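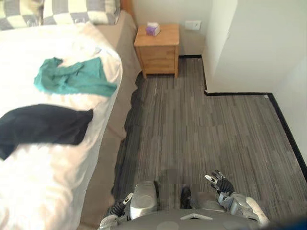 By Keerthana Joseph, Staff Writer
Listunville

Immigrant rights groups in Listunville have asked the state to reconsider a rule that would shorten the renewal window for seasonal work permits, saying the change would leave families without lawful status while their paperwork is pending.

The rule, set to take effect in January, would give permit holders 18 days to file for renewal after receiving notice. Under the current policy, applicants may file at any time before their permit expires.
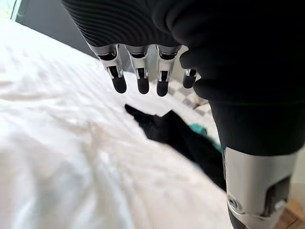 According to figures released by the Stockdale Newcomer Alliance, 1449 permit holders live in the county, and 600 of them are due to renew before spring. The Alliance said many work in food processing and home care, where employers must suspend a worker whose permit has lapsed.

"An applicant who moves or changes mailing address could lose the entire filing period before the notice arrives," said Caoimhe Lynch, legal director of the Alliance. "We are asking for a rule that people can reasonably follow."

State Representative Halvard Myklebust, whose district includes Bonville, defended the measure. In a written statement, he said that open-ended filing had produced a backlog and that a fixed period would allow cases to be decided in the order received.

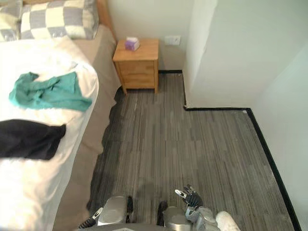
Joanne Dunmore, a member of the Listunville City Council, said the city would submit formal comments opposing the change. The council voted last month to extend funding for its legal aid desk, which has 2 attorneys on staff.

Sreekumar Thevar, president of the Bonville Employers Association, said his members had not been consulted and would seek a meeting with the state labor office.
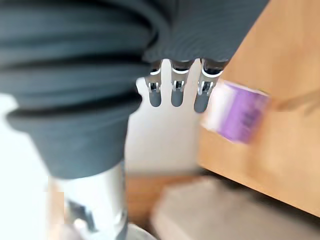

Written comments may be submitted by mail or in person until 5 p.m. on the final day of the comment period. The labor office declined to say whether a public hearing would be held.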